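Home | Log | Notes | Tools | About

26 May 2026
Posted by the Prustik maintainer

Spent the morning on the planner timeout. Prustik was giving up on every fourth or fifth request with "no valid grasp," and the log made it look like a perception failure. It wasn't. The grasp candidates were arriving fine, 677 of them in the worst case, and the reachability check was running on the full list before any scoring. Each check calls the IK solver. The solver has an 8 ms budget per call, so the planner ran out of time long before it reached the good candidates, which tend to sit near the end because of how the point cloud is walked.

Fix: score first on cheap features only (approach angle, width against jaw opening, distance to nearest wall), keep the top 100, then run IK on those. Planning time is now inside the limit on all the recorded requests. I replayed them twice to be sure, once with the cache cold. The scoring weights are still the old hand-set ones from the Meesuk branch and I don't trust the wall distance term. It was tuned for deep bins. Leaving it for now.

Second problem, older. Pelo publishes the wrist transform at the controller rate, but the depth node stamps its clouds on arrival instead of at exposure. When the arm is still, no difference. When it is moving, every point lands where the wrist was a few frames later. I had been covering this with a settle delay before each capture – an ugly fix, and it costs time on every cycle. Changed the node to use the driver timestamp and interpolate the transform. The delay is still in the config, set to zero. If the edges stay sharp for a week I will delete the parameter.

Afternoon was segmentation.
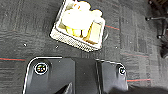 Segmentation still merges everything inside a container into one blob, and the merge gets worse as exposure goes up. The mask code falls back on depth where color is weak, and soft items have no clean depth edge against whatever they rest on. The big white item in the tray is a fair case: blown out, hardly any texture, and the tray around it is white too. The yellow item and the beige piece lower down should separate on color alone, so I want the color pass to run first and lock those regions before depth gets a vote. The perforated rim is a separate nuisance, with a fine grid that the edge filter may read as clutter. The self-mask also needs to cover the bright outlines on the gripper housings and not only the black parts.

Wrote the color-first pass before dinner. It compiles. No tests yet, and the Brutton wrapper still expects the old mask format, so nothing downstream can use it. Tomorrow: convert the wrapper, then lower the exposure cap and rerun the same requests with both mask orders.

Related entries
Pelo: transform buffer sizes
Meesuk branch, what to keep
Replaying requests from a cold cache
Brutton wrapper notes, July

Older | Newer | Top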